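Grosdale Community Workshop
Frequently Asked Questions for Members and Visitors

Membership

Who may join the workshop?
Membership is open to any resident of Grosdale or Lamwood aged 18 or over. Persons who work in either town but live elsewhere may apply for an associate membership, which carries the same bench rights but no vote at the annual meeting. Younger persons may attend certain classes with a parent or guardian, as noted in the class listing.

How do I apply?
Application forms are available at the front desk and by mail. Please bring proof of address and one form of photo identification. Applications received by noon are normally processed the same day. The membership office is managed by Sobia Kakakhel, to whom all questions about a pending application should be addressed.

What does membership cost?
The annual fee is $200, payable in full or in two equal payments. A reduced fee of $97 applies to full-time students, persons over 65, and members who renew for a third year or more. Fees are not refundable once the orientation has been completed. Members who leave before orientation may request a full refund in writing.

Can I transfer my membership to another person?
No. Memberships are personal. Members of one household must each hold their own, and a member's entry card may not be lent.

Orientation and Training

Is orientation required?
Yes. All new members must attend one orientation session, regardless of prior experience. The session lasts 2 hours and covers exits, first aid, storage, cleaning, and sign-in. Sessions are held monthly except in November, when the building is closed for inspection of the electrical system.

May I use any machine after orientation?
Orientation covers hand tools and general bench use only. The table saw, the lathe, the drill press, and the welding area each require a separate sign-off. A sign-off from another workshop is not accepted, although experienced members may ask to take the practical check without attending the class.

How long does a sign-off remain valid?
A sign-off remains valid as long as membership does not lapse for more than 12 months. After that time the practical check must be repeated.

Who teaches the classes?
Classes are taught by members of staff and by approved outside instructors. Noreen Rajput, head of instruction, assigns instructors and hears any concern about the content or conduct of a class.

Using the Benches

How do I reserve a bench?
Benches may be reserved at the front desk or by telephone. A reservation is held for 15 minutes past its start time and is then released. Members without a reservation may use any free bench but must give way when a reservation begins.

How long may I keep a bench?
A single reservation may not exceed four hours. It may be extended at the desk if no one is waiting.

Must I clean the bench when I finish?
Yes. Tools must be returned, scraps sorted into the proper bins, and the surface wiped down. Glue and finish should be removed while still soft — a plastic scraper is kept at the supply counter for this purpose. Bench tops may not be cut, drilled, or marked.

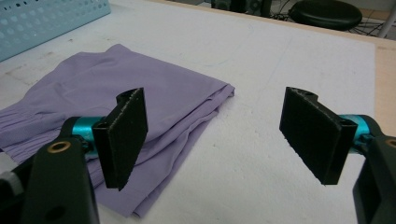 Black textured pads above a white table surface.

May I work with paints, stains, and solvents?
Water-based products may be used at any bench with a drop cloth. Oil-based products and solvents may be used only in the finishing room, with the fan running. Spray cans are not allowed anywhere in the building. Rags that have been used with oil must be placed in the metal can by the finishing room door and never in the general trash.

Is food allowed?
Food is allowed in the front lounge only. Covered drinks may be taken to the hand tool benches but not into the machine rooms.

Materials and Storage

Does the workshop supply materials?
A small stock of screws, sandpaper, and glue is sold at the supply counter. Members are expected to bring their own lumber, metal, and hardware. Reclaimed lumber must be checked for nails at the front desk before it is cut on any machine.

Can I leave a project at the workshop?
Shelf space is available on the Bouvier Street side of the building. Each project must carry a tag showing the member's name and the expected removal month. Untagged items are moved to the holding area and, after 30 days, may be discarded. Large items need written permission from the front desk before they are left overnight.

Are lockers available?
Lockers are assigned from a waiting list and are renewed with membership. Members supply their own padlock. Locked items remain the responsibility of the member, and the workshop does not pay for loss or damage.

Tool Lending

Which tools may be taken home?
Tools with a green label may be borrowed for up to seven days. Tools with a red label must stay in the building. If a tool has no label, please treat it as red and report it to the desk.

What happens if a tool is returned late or damaged?
Late returns are charged at one dollar per day, up to the cost of the tool. Normal wear is expected, and members are not charged for dull blades or worn belts. Please report any damage when the tool is handed in. A tool that has been dropped should always be reported, even where no damage can be seen.

Visitors, Hours, and Access

May I bring a guest?
Each member may bring one guest at a time. Guests must sign in, wear closed shoes, and stay with the member at all times. Guests may not operate machines.

What are the opening hours?
The building opens at 9:00 a.m. and closes at 9:00 p.m. Machine rooms close 30 minutes earlier to allow for cleaning. Hours on public holidays are posted at the entrance.

Where may I park?
Free parking is available in the Jerkley lot, behind the building. The two spaces nearest the loading door are reserved for unloading and may be used for no longer than 20 minutes. The ramp entrance is on the same side — ring the bell if the door is locked during opening hours.

How do I make a complaint or suggestion?
Written comments may be left in the box at the front desk or mailed to the membership office. Signed comments receive a written reply. Safety concerns should be reported in person to the staff member on duty at once.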